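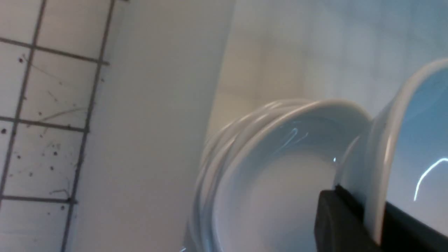 Ticket 760: Huvora heated gloves, left hand cuts out

Opened 1/12/18, Drutham store. Status: open

Customer says the left glove shuts off after 11 minutes on high. Right one is fine. Box promises eight hours, which I doubt on any setting.

Step 1. Swapped the batteries left to right. Left still quit, so the battery is probably OK.

Step 2. Charged both overnight. Light went green. I don't put much faith in that light – it was green on the last dead pair too.

Step 3. Ran the left glove on low. Lasted 30 minutes, then off.

Step 4. Bagheri support says "reset the controller" by holding the button down. Tried it twice. No change.

Looks like a bad wire near the cuff: bending it there kills the heat. Sending the pair to Punstead for a swap. Please don't close this on a reset again.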